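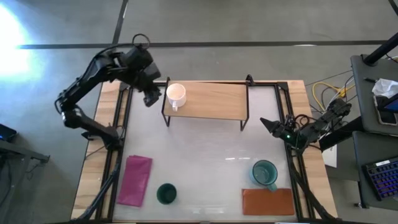 Dec 19, 2024

I own too many mugs. My sister has been saying it since April, when she came to stay for a week and opened the cabinet over the coffee maker and a souvenir from Requena fell out and hit her on the wrist. I said it was a load-bearing mug and she should have known better.

So last night, with the holidays coming and a box of somebody else's dishes almost certainly headed my way, I emptied the cabinet. All of it. The total was 26, for a household of 2. I'd like to say some of those were measuring cups, but the measuring cups live in a different cabinet, where they have problems of their own.

My rule going in was simple. If I hadn't had coffee in it this year, it went in the box for Prundano, the thrift store by the post office. The rule lasted until the third mug, a brown one I never use because the handle pinches, which I kept on the grounds that I might someday have smaller fingers.

The white ones were easier to judge. A plain white mug is the best mug there is. It doesn't have a joke on it. It doesn't remind you of a bank. You can put it in front of a plumber or your mother-in-law and neither of them learns anything about you. I kept all the white ones, including the one with a chip, which has been moved to the back and will be given to guests I'm tired of.

Then there's glass. I have a weakness for colored glass mugs, the green and teal sort that look wonderful on a windowsill and make coffee look like something you'd find in a ditch. Tea is fine in them. Mint tea is very fine. I don't drink mint tea more than a couple times a winter, and yet there I was at eleven at night, holding one up to the light over the stove like a jeweler. Kept.

The little dark green cup has no handle and holds maybe three swallows. I bought it at a craft fair from Sofia Kouris, who told me it was for espresso. I don't have an espresso machine. I've used it for olive pits, aspirin, one egg yolk and a very small amount of whiskey, so it has the best work record of anything in the cabinet, and it's staying out on the counter where I can reach it.

What I did get rid of: the promotional ones, mostly. Two from Dallari, where I worked for nine months and which gave out mugs instead of raises. A travel mug that leaked from the lid, the bottom and, on one memorable train ride, the side. Everything with a month of the year on it. Final score, 17 kept and the rest wrapped up in newspaper. My husband looked at the shelf and asked when I was planning to start.

Since the cabinet was empty I wiped it down, and that led to the cloth drawer, which is where the evening went wrong.

I fold kitchen cloths in thirds and then in half. He folds them by closing the drawer. The result is that any cloth you pull out has the general shape of a dropped napkin, and if you want one to lie flat under a mug you have to smooth it out with your forearm first like you're rolling pastry. The orange-brown ones at least behave. They're thin and they've been washed so many times they've given up. The bright pink ones will not lie flat for anybody. You fold one into a nice rectangle, set it down, turn around, and it has puffed itself up at a corner. They also bled in the wash the first time, and I now have a pillowcase I describe as salmon.

I considered a system. I read part of an article about systems. There's a drawer organizer from Proltwood with little upright dividers, so that the cloths stand up like file folders, and I had it in my cart for a good ten minutes before I remembered that I already own a drawer organizer and it's in the garage, holding drawer organizers.

What I settled on is that glass mugs and the little cup go on the low shelf, white ones on the middle shelf with their handles all facing the same way (this has lasted since breakfast), and the brown pincher goes up top with the gravy boat. Pink cloths are for spills. Orange-brown ones are for putting under things. I've told the other resident about this and he said "okay" in a way I've heard before.

The box for Prundano is by the front door. I've already taken one back out of it. It was the October one, and it's a really nice shape.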